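## 4. Fitting the Kiranik vapor membrane (timber frame walls)

Do this after the wiring check, before any board goes up.

1. Unroll with the printed side facing the room. Leave 30 mm spare top and bottom.
2. Staple to the studs every 600 mm. Flat crown staples only.
3. Lap joints over a stud, never in mid-bay. Tape with Masilela tape, press hard.
4. Seal round pipes and boxes with the collars in bag 13.

**Note:** sheep wool and hemp batts go in dry. Meter reads over 13%? Stop, wait, re-test.

**Caution:** no solvent glue near the membrane — it goes brittle and you wont see it till later.

5. Cut the vents last. Mark, check, then cut.
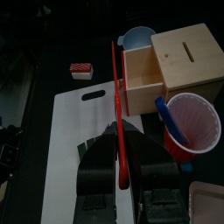

Membrane offcuts are worth keeping for patches, so trim them square and label them by roll. Use a white board under the knife, like the plastic-looking one with the handle slot, and keep your other hand well back from teh blade. Patches need 41 mm of overlap on every side.

6. Fill in the sheet, sign, send to Tyyne Harju at the Livusdale office. Photos of every lap, incl. corners.

Go to section 5 for battens.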